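Dromeck Opens Second Linen Service Plant in Wuvville

WUVVILLE, 29 Sep 2021 – Dromeck, a linen rental and laundry company serving hotels, gyms and care homes, has opened a second plant on Danladi Road in Wuvville. The new site will handle towels and bed linen for customers in the eastern half of the county. The original plant in Gelcombe stays open and will keep its current customers.

Work on the building began in May of last year. The plant has 74 full-time employees, most of them hired locally, and runs 2 shifts a day. It serves 1165 guest rooms under contract at opening.

"Our trucks were spending too much of the day on the highway," said Nkechi Nwosu, managing director of Dromeck. "Customers in Wuvville were getting their deliveries after lunch. Now they get them before breakfast is over."
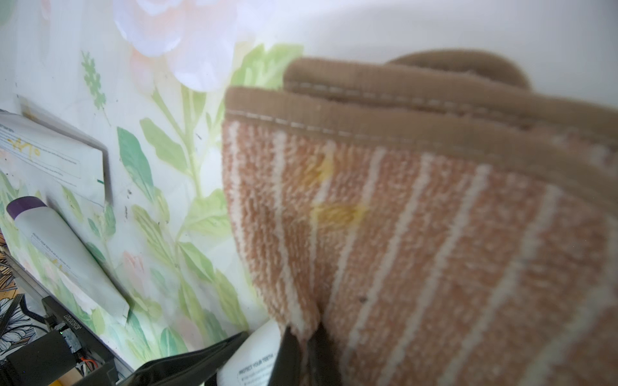 Dromeck is also changing the way it charges for stained items. Until now, customers paid a replacement fee for any towel that did not come clean in a standard wash. Under the new terms, marked towels are sorted out on arrival, treated separately and washed a second time. A fee applies only if the item has to be withdrawn from service. Existing contracts will move to the new terms when they come up for renewal.

Plant manager Adom Asamoah said the change followed a trial at Gelcombe with 742 items that would have been billed under the old rules. "We returned nearly all of them to the shelf," he said. "Cooking oil and sunscreen are the slow ones. Makeup is easier than people think."

Towels that are withdrawn will be cut down and sold as cleaning cloths to local garages and workshops. Uchenna Dauda, who handles sales for the cloths, is taking orders by the sack.

Hotels and gyms that want to switch delivery to the Wuvville plant should speak to their route driver or contact the customer desk. There is no charge for the transfer, and delivery days can be changed at the same time.

Media contact: Tomos James, Dromeck, Gelcombe office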